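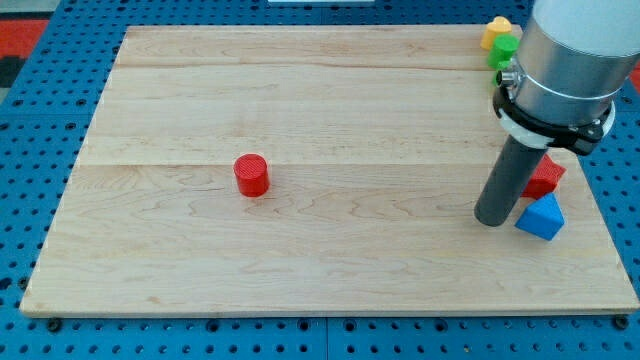

The red one, on the maple board.

My aunt left me the board and the shapes, in that order, and the will spelled it out as if they might be split up between warring cousins. They weren't. My cousins took the car and the good rugs and wished me luck.

I should say what I mean by shapes. They're little colored pieces, the sort you'd give a kid on a rainy afternoon, a red cylinder and a blue prism and so on. My aunt called the whole business Jistus. She'd learned it in Plistthorpe from the woman she rented a room from, who said it had been played in that town since 1790, and my aunt believed her completely, because my aunt believed anybody who fed her soup.

I played it every June as a kid. My parents would put me on the bus to Ernden and she'd be standing at the stop in her gardening hat, already talking, and by the time we got to her kitchen she'd be in the middle of some story I hadn't heard the start of. Then out came the board. You sat across from each other and moved one piece at a time, and you were allowed to talk about anything except the game. That was pretty much the only rule she ever enforced. The other rules came and went. One summer the blue pieces couldn't touch the red ones. The next summer they could, and when I complained she said (very grandly, with her mouth full) that I must have been playing the Ernden version.

The move I remember best is called the Parri. You take the red cylinder, you stand it up on its flat end out in the open with nothing near it, and you place it right on a seam, where one plank meets the next. Then you fold your hands. The other player has to ask you a question, any question at all, and you have to tell the truth. It doesn't win you anything. I must have been nine before I noticed that she only ever played it when I'd gone quiet.

So there I was on the phone with Beca Sayce, who had been my aunt's neighbor for most of my life and who wanted to know what I was going to do with the thing.

"Play it," I said.

"With who?"

It was a fair question. Beca doesn't ask any other kind. I told her I'd figure something out, and she said she'd drive over, and I said please don't, the roads are awful, and she said she already had her boots on.

She got in just after dark with a bag of oranges and her hair full of sleet. I cleared off the mail and we sat down. Beca had watched us play a hundred times from the back step but she'd never had a turn – my aunt was stingy about that, the same way she was stingy about her pie dish. I explained the rules the best I could. Beca stopped me halfway.

"That's not how she told it to me," she said.

"How did she tell it to you?"

"She said you move till somebody feels better."

Well, I didn't have anything to say to that, so I peeled an orange. We played 2 rounds, or what I decided were rounds. Beca pushed most of her pieces over to the right side and left them bunched up there like people waiting for a bus. I asked if she had a plan and she reminded me that we weren't supposed to talk about the game! So we talked about her knee, and the new people in my aunt's house, who had painted the front door a green that Beca could not get past. She came back to that door three separate times.

Then she reached across, picked up the red cylinder and stood it on the seam. She folded her hands just the way you're supposed to.

I hadn't told her about the Parri. I'm sure I hadn't.

I ran my thumb along the edge of the board for a while. It's a soft, rounded edge, and I used to do the same thing when I was small and losing. I had plenty of questions. I wanted to know if my aunt had been scared, and why she'd told me not to come until the weekend, and whether she'd been mad that I listened.

"Did she make the whole thing up?" I said instead.

Beca looked at the cylinder, then at me.

"Most of it," she said. "The soup lady was real."

I laughed so hard I got orange juice on my sleeve. Then I moved the blue prism a little closer to my side, and it was her turn again.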